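Nondwood Bench Grid Kit
Paper-and-tape work surface for tabletop robot cells
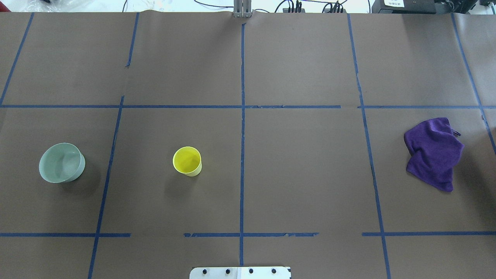
What it is

The Nondwood Bench Grid Kit turns a plain bench into a marked-out work area for a tabletop robot: brown paper over the whole top, blue masking tape for the cell lines, and a set of soft and hard props to put in the cells. We love this kit. It's cheap to run, it can be torn up and laid again before lunch, and once you've worked on a gridded bench it's very hard to go back to a bare one!

It was put together by Maribeth Catacutan for the Katthorpe bench, where the surface gets replaced a lot, and it has hardly changed since the first version.

In the box

Brown paper, flat-packed, 6 sheets
Dark blue masking tape, 2 rolls
Prop set: bowl, cup, microfiber towel
Soft pencil and a long straightedge
Printed layout card
Bone folder for pressing down tape

The paper trims with ordinary scissors. Bowl and cup colors vary from batch to batch, so please don't write your software around one particular shade.

Laying the surface

Park the arm and switch off power at the base before you reach across the bench. Clear the cables back behind the paper line and coil any slack there.

Unfold one sheet and leave it flat overnight with a few books on it if you can. The creases never go away completely, and small wrinkles are fine. What you want to get rid of is any ridge tall enough to tip a cup.

Start with the center line. Run it from the middle of the base mount straight out to the far side of the bench. Every other line is placed off this one, so take your time with it. Pencil first, tape second.

Next put down the long cross line, then the near one. Join short strips if you need to; a small gap or overlap at a join does no harm. The uprights on either side come last. They can lean. Plenty of people lay them at an angle on purpose so that the cells aren't all the same shape, and the layout card has both versions.

Press each strip from the middle toward its ends with the bone folder.

Placing the props

One prop to a cell is the usual start, with at least one cell left open as a place to move things to. The towel should be dropped and left alone. If you smooth it out every time, the gripper gets an easy job and you learn very little (it's also much more fun to watch it work out a crumple). The cup goes rim up to begin with. Turn it over when you're feeling brave.

Looking after it

Scuffs and faint marks can stay. Lift the sheet if it has torn, if it slides when you push on it with a flat hand, or if a tape end has curled up enough to catch a fingertip.

Frayed tape ends are the most common repair, usually close to the base where sleeves and cables rub. Cut back to clean tape with a craft knife held nearly flat, then patch with a short strip. Don't pull a long strip off in one go, as it takes the top layer of paper with it.

Wipe down the base mounting plate whenever the paper is off, and check the screws while you're there. Grit under the sheet shows up as little bumps, and they will drive you crazy.

After a full re-lay, run your touch-off routine again before the first job. Even a careful re-lay moves the lines a little.

Fits

Fellach and Ajayi bench mounts, and any base with a flat front edge. Sheets are 51 inches wide. For wider benches, butt two sheets together under the center line so the tape covers the seam.

From the bench

"I was ready to print a fancy vinyl mat. Then we tried this for a week and I stopped asking. When we want a new layout I peel up four strips and it's done in 5 minutes." Atieno Makori, Katthorpe

Refills

Paper and tape are sold separately, and the tape is the same dark blue as in the kit. The layout card was updated 9 Feb 2024; if yours has only the straight grid on it, ask for the new one and we'll put it in with your next refill.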